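4. Storing the parts

Our group inherited the spares from the Leiva teaching lab in June, in a crate with no list and a strong smell of carpet. The inventory came to 276 items, if you count screws as a single item, and by then we did.

The first plan was drawers. We bought a Flotach cabinet with 32 of them and labelled every one, and within a fortnight three different drawers said "misc". The second plan was a wall panel with a printed holder for each kind of part, so that anything missing would leave a visible gap. This is the plan we are being marked on.

The holders were drawn from scratch and printed in grey, the only colour we had in quantity. Memory modules were easy: a narrow slot that grips one end and leaves the rest hanging. Graphics cards took longer. They are long, heavy at the fan end and keen to tip forwards -- our first bracket lasted one lunch break. The later version supports the card from below and behind, and that is how the Quadro K620 is held.

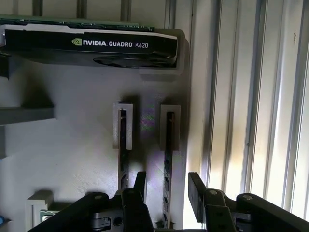

Printing used 1023 grams of filament against a budget of 500, a difference we put down to learning. The slots for the smaller boards still need a looser fit, and the Zinetti screws should be replaced with longer ones before the panel goes back to Jastomance.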